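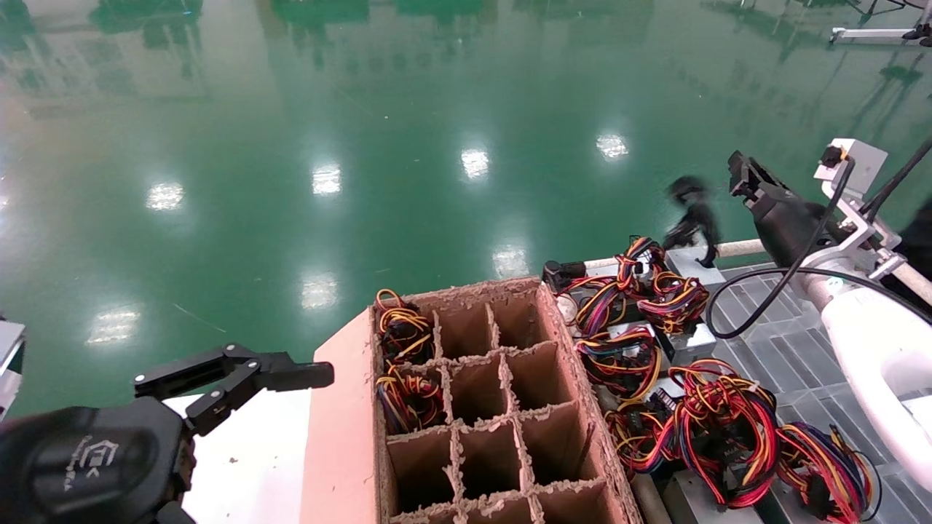 # Flooring Maintenance Technician (Resinous Floors), Deltard Facilities Group, Skornham Site

**Reference:** 2515
**Department:** Building Fabric
**Reports to:** Hamish McAlister, Fabric Maintenance Lead
**Contract:** Permanent, full time, 40 hours per week
**Shift:** Monday to Friday, 6:00 a.m. to 2:30 p.m., with a 30-minute unpaid meal break

## Scope of the role

Deltard Facilities Group maintains coated and polished floors at the Skornham site under a multi-year service agreement. The site has epoxy, polyurethane and sealed concrete surfaces, most of them in workshops, corridors and light assembly areas. The technician inspects these surfaces, carries out cleaning and small repairs, and prepares areas for recoating by the specialist contractor.

The position is hands-on. Office work amounts to less than one day per week and consists mainly of inspection records, material orders and work permits.

## Duties

1. Inspect assigned floor zones on a four-week cycle. Record scratches, blisters, delamination, joint failure, staining and loss of gloss against the zone plan.
2. Measure gloss at fixed points with a 60-degree meter. Report any point that has dropped more than 15 units from its last reading.
3. Operate walk-behind and ride-on scrubber-dryers. Select pads and detergent dilution according to the coating type.
4. Carry out spot repairs in epoxy up to one square yard. This includes cutting back to sound material, grinding, vacuuming, priming, filling and topcoating.
5. Rake out and replace failed joint sealant.
6. Take moisture readings in the slab before any recoating work and enter them in the job file.
7. Set out barriers and signs, and agree on closure times with the users of each area.
8. Maintain the resin store: stock rotation, shelf-life checks, temperature log, spill kit.
9. Reapply line marking where worn.
10. Escort the recoating contractor and sign off on surface preparation before the first coat goes down.

## Working conditions

Most work is done indoors at floor level. Kneeling, bending and lifting up to 50 pounds are routine. Knee pads and a lifting trolley are issued.

Two-part resins contain sensitizers. The technician is enrolled in skin and respiratory health checks at hire and every 12 months after that. Applicants with a known allergy to epoxy hardeners should contact us before applying so that the duties can be discussed.

Grinding is carried out with extraction at all times. Hearing protection and a fitted respirator are required for this work. The respirator must seal against the skin, and facial hair that breaks the seal is not compatible with grinding duties.

Areas stay in use during the day. The technician will often work next to people who are busy with their own tasks, and is expected to keep the closed zone as small as the job permits. Closures longer than two hours need written agreement from the area user at least three working days ahead. Larger recoats are scheduled for the June shutdown, when vacation is not normally approved.

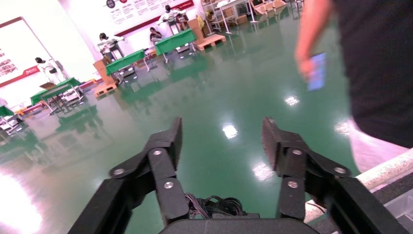 Cure times are fixed by the product data sheet and are not shortened on request. If an area user asks for early access, the technician refers the request to the Fabric Maintenance Lead and leaves the barriers in place.

## Required qualifications

- High school diploma or equivalent
- Three years of experience in floor coating, industrial painting, concrete repair or a closely related trade
- Practical knowledge of mixing ratios, pot life and recoat windows for two-part systems
- Ability to read a floor plan and a safety data sheet
- Valid driver's license
- Basic spreadsheet skills

## Preferred qualifications

- Experience with static-dissipative floors and resistance testing
- Surface preparation training covering concrete profile grades
- Forklift certificate
- Experience with the Drason work order system. Training is provided for applicants who have not used it.

Experience limited to carpet or vinyl care does not meet the three-year requirement. It will be noted as supporting experience where the other criteria are met.

## Pay and benefits

| Item | Detail |
|---|---|
| Starting pay | $2,661 every two weeks, before tax |
| Shutdown allowance | $489, paid once per year after completion of the June work |
| Paid vacation | 18 days per year, plus site holidays |
| Health plan | Eligible from the first day of the second month |
| Safety footwear | Supplied, one pair per year or on wear |
| Probation | 90 days |

Overtime is voluntary outside the shutdown period and is paid at time and a half. Call-outs for spills are shared by the team on a rota. Each call-out is paid as a minimum of three hours.

## Training in the first 90 days

Weeks 1 and 2 cover site safety, the permit process and the zone plan. The site is divided into 43 floor zones, and the new technician walks all of them with a current member of the team before taking any readings alone.

Weeks 3 to 6 are spent on cleaning equipment and inspection. Repair work starts in week 7 on test panels in the Schmieder Building. A repair is accepted when it is flush to within 1/32 inch, free of pinholes and matched in color to the reference chip. Three accepted panels in a row are required before repairs are carried out in occupied areas.

## How to apply

Send the following as a single PDF through the Deltard careers page, quoting reference 2515:

- Resume, no longer than two pages
- Copies of relevant certificates
- A list of coating systems you have applied, giving the approximate area and the preparation method used
- Names and contact details of two work references

A cover letter is optional. Incomplete applications are held for five working days and then closed.

Selection has two stages. The first is a 20-minute telephone interview. The second is a half-day visit to Skornham with a practical test: mixing and placing a small repair, taking a set of gloss readings, and marking up a defect plan. Practical tests are held on Tuesday mornings, starting at 8:00 a.m. Tools and protective equipment are supplied. Candidates should bring their own safety footwear.

Technical questions about the duties can be addressed to Hamish McAlister through the same page. Questions about pay, benefits or workplace adjustments go to the Deltard personnel office.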